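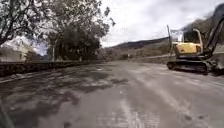 Escrow release and the 7-day review window on Skaslow – fixed-price contracts

Forum: Contracts and Payments
Started by rkarabulut, Mar 26, 2018

rkarabulut
Fixed-price contract on Skaslow, 2 milestones. Milestone one was submitted through the "Submit work" form with a zip attached. Client opened it, wrote "thanks, will look" and then went silent. My understanding was that the 7-day review window starts on submission and the escrow releases on its own at the end. The counter on my side has disappeared and the status reads "In discussion." Amount in escrow is 1,022 dollars. Does a message from the client stop the clock?
Recep

hubmann_docs
A plain message does not stop it. "Request changes" does. The two buttons sit next to each other on the client side, and a lot of clients use "Request changes" as a reply box. Check the activity log for an entry that says "Revision requested." If it is there, the window is closed and a new one starts only when you resubmit.

D_Usuga
Disagree with part of that. I had a contract in November where the status went to "In discussion" and the log had no revision entry at all. Support told me the client had opened a scope question, a third state with its own rule: the clock is paused, then picks up where it stopped once either side marks the question as answered. Resubmitting in that state resets you to day zero, so you lose whatever time had already run.

hubmann_docs
Scope questions only exist on hourly contracts as far as I know. The help page lists them under hourly.

D_Usuga
The help page is out of date. Mine was fixed-price, translation of a parts manual, 100 pages. I can see the entry in the log right now. 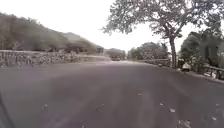
The road, looking toward the trees.

Svenja S.
Both of you are right, depending on when the contract was opened. Older fixed-price contracts have the two states. Newer ones have three. Look at the contract ID: if it has a letter at the end, it is the newer type.

For the original question:
1. Open the contract, then Activity, then "Show system entries" (off by default).
2. If the last entry is "Revision requested," fix or answer, then resubmit.
3. If it is "Scope question," answer it and mark it as answered. Do not resubmit.
4. If neither is there, open a ticket with the contract ID and the submission time.

rkarabulut
ID ends in a letter. System entries show "Scope question" four hours after submission. The question text is blank.

D_Usuga
Same as mine. Answer it anyway – one line, "Milestone one delivered as described in the contract" – and mark it.

nwidmer
I would not mark a blank question as answered without writing to the client first. It looks like you are pushing the release through, and a client who feels rushed can still file a dispute inside the window. On Ilutow I lost a long-term client that way. Ask what the question was, wait a day, then mark it.

hubmann_docs
A day of courtesy is fine. More than that and you are lending money for free.

rkarabulut
Wrote to the client. If there is no reply by this time tomorrow I will mark it and post what the counter does.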